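Chapter 3
Cloth and the Body: How Fabric Keeps Us Comfortable

Think about the last time you couldn't sleep on a hot night. You flipped the pillow, kicked off the blanket, and maybe ended up on the floor! All of that was textile science, and you were doing it half asleep.

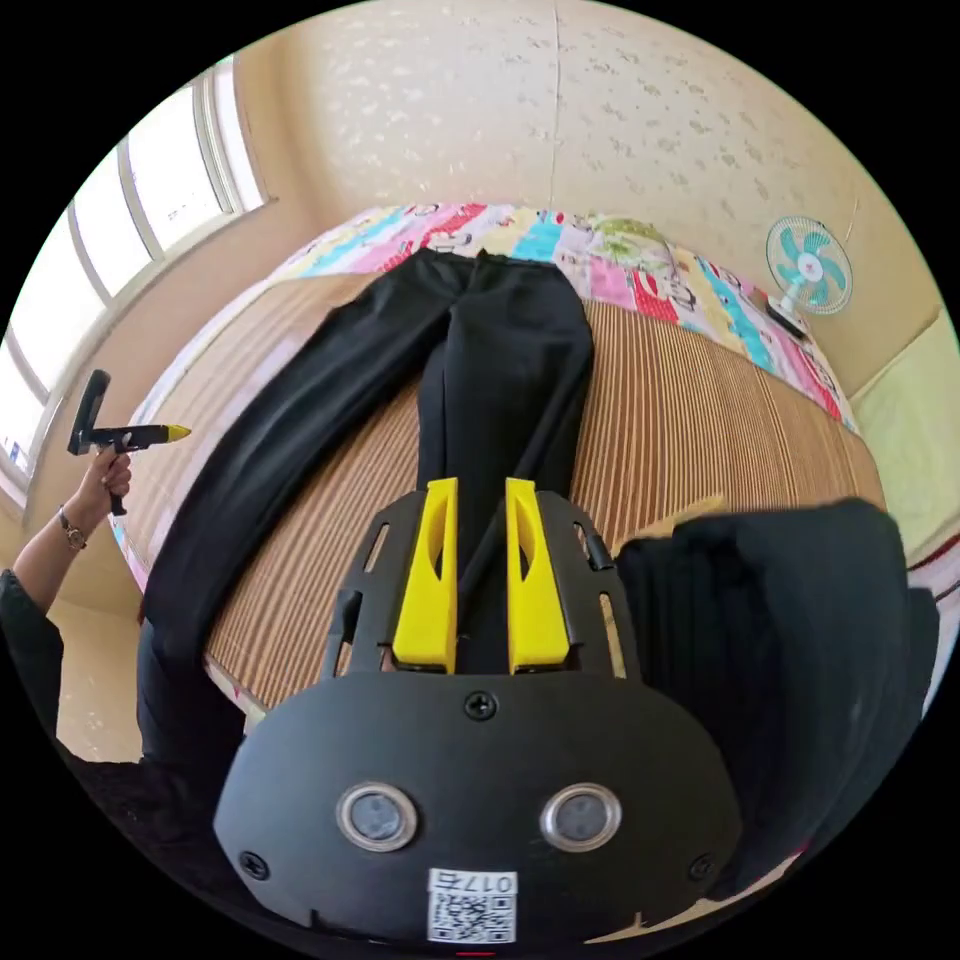
Heat leaves your body in several ways, and cloth has a say in every one of them. A quilt traps still air between its layers, and still air is a wonderful insulator. A woven mat does nearly the reverse: it lies flat, holds little air, and lets warmth slip away. In this chapter we'll build a simple test rig (you'll need 2 thermometers and a jar of warm water) and compare fabrics from your own home.

Color matters too, especially in sunlight, and we'll get to dark cloth in Section 3.

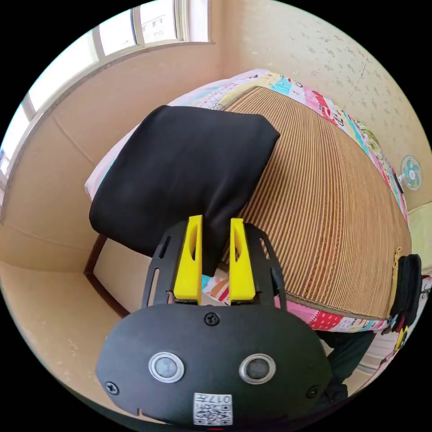 Figure 3.2 Black fabric cushion, held at its lower edge.

Before you read on, write down which fabric in your home you think is the warmest. Keep your guess, you'll want it for the first activity.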